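Section 2: Planning your two-arm bench

Get the shopping list settled before you order a single arm. It's the fun part, and it saves real money!

1. Choose one task and price the whole bench for it. Ours is the brush rack.
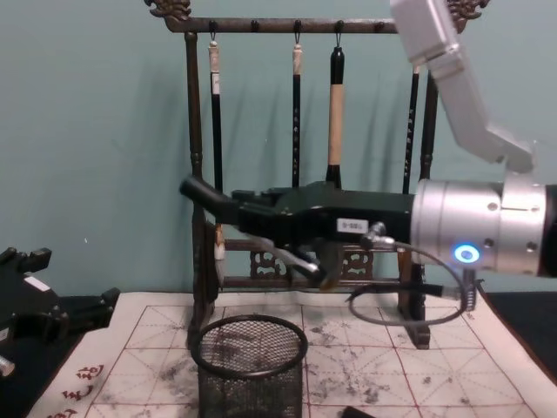

Tolera Seyoum asked if one arm could come first and the second next budget year. Yes, as long as you buy the full-width table now.

2. Set aside 300 for spare fingers and 405 for cables and connectors, on a separate line from the arms.

Caution: Get the Mirnalell quote in writing before November. Shipping is extra.

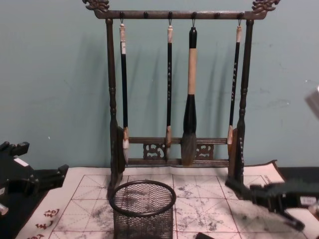
3. Add a wrist camera for each arm. The Kwak mount costs 300 and fits both sides, so order a matched pair.
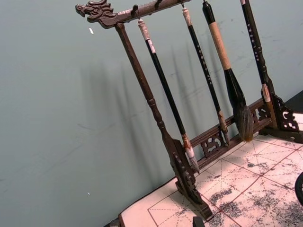 Note: Leave room in the plan for props. Hanging brushes are a wonderful test, and a used practice mat does the job fine.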